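Search the forum
Enter keywords
Zoltenik Owners Board > Arms and Grippers > Faults and Safety

Left arm dropped under load after a cable snag, both arms powered

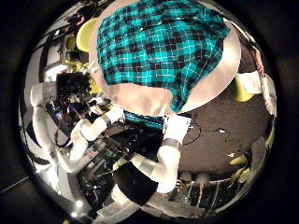 Original post

makori_bench
Shop runs two Zoltenik arms on one base, both on the same controller. Wrist camera view is attached so you can see how the cabling sits between them. There is a lot of it in the middle and I know it could be neater.

We were running a handover routine, left arm to right. On cycle 1370 the left arm stopped short, the controller logged fault 12 on the elbow joint, and the arm went limp and came down. It landed on the base. The right arm kept going for 2 more moves before I hit the stop.

Nobody was hurt. I had my hand in that space a minute earlier to move a part, and that is what bothers me.

After power down I found one of the black cables pulled tight behind the left forearm. The jacket was scuffed but not cut through. I think the cable caught, the elbow motor saw it as an overload, and the drive shut off.

Two questions. Should the brake have held the arm when the drive faulted? And why did the other arm keep moving?

Reply 1

gridley_t
Brake question first. On the older elbow units the brake is held open by the same supply that feeds the drive, so a clean power cut closes it. A fault 12 doesn't cut that supply. It only disables the motor. If the brake command isn't tied to the fault in your config, the arm will fall. Look for the line called brake_on_fault. Mine was set to 0 from the factory.

Second question is simple. Two arms on one controller are still two separate programs unless you link them.

Reply 2

saltbox
I disagree that this is a config problem. The cabling is the problem. I looked at your picture and there are cables and boards bunched up right between two moving arms, plus a thin cable looping out next to the right wrist. That one will be next. Fix the routing and you don't get the fault in the first place.

Reply 3

gridley_t
Routing caused the stop. It didn't cause the drop. An overload can come from a bad part, a worn gear or somebody leaning on the arm. The arm has to stay up every time.

Reply 4

saltbox
Fine, but he had over a thousand good cycles and then a snag. I'd still start with the cables. They're an hour's work and the parts cost nothing if you have a bag of ties.

Reply 5

makori_bench
Checked the config. brake_on_fault was 0 on the left arm and 1 on the right. I have no record of anybody changing it. The left elbow was replaced in December, so it may have come back with default values.

I'll do the cables as well. Not arguing with either of you.

Reply 6

Nandi Cele
I look after service for a few of these. Default values after a joint swap are common. The joint keeps its own copy of the settings, and the controller doesn't push the old ones back unless you tell it to. After any swap, export the settings from both arms and compare them line by line before you run a part.

Please don't test the brake by snagging the cable again. Put a padded stand under the forearm, leave a small gap, and trigger a fault from the service menu at low speed. Keep everyone outside the reach of both arms. If the forearm settles onto the stand, the brake isn't holding and the arm stays off.

On linking the arms: use the hardware stop loop. A software link works until the controller hangs.

Reply 7

udo_lathe
Is the hardware loop the two-pin plug on the back? My manual shows it but the text calls it a spare.

Reply 8

Nandi Cele
Yes, on controllers with serial numbers above 2235. Below that it really is a spare and you need the Skullora relay board. Check the label before you wire anything.

Reply 9

saltbox
I ran the relay board for a while and took it out. Every small fault on one arm stopped the other and we lost half a shift resetting. If people are kept out by a fence, I don't see the need.

Reply 10

gridley_t
He just told us he had his hand in there.

Reply 11

saltbox
With the arms powered, and that's a separate fix. Stop and lock out before reaching in. A relay doesn't help a person who is already under the arm.

Reply 12

makori_bench
Agreed on the lockout. We had a rule but it only covered tool changes, so moving a part didn't count. It does now.

Update on the rest. Set brake_on_fault to 1, exported both arms, and found one more mismatch: the left elbow's overload delay was longer than the right. Matched them. Did the stand test the way Nandi described and the forearm stayed put, gap still open. Cables are moved to the outer side with slack at the elbow - they clear through the full range by hand.

Controller is an older one so I have the relay board on order. Running the left arm alone until it gets here.

Reply 13

udo_lathe
Post the part number when it shows up, please. Mine is below the cutoff too.

Contact the moderators | Copyright Zoltenik Owners Board | Back to top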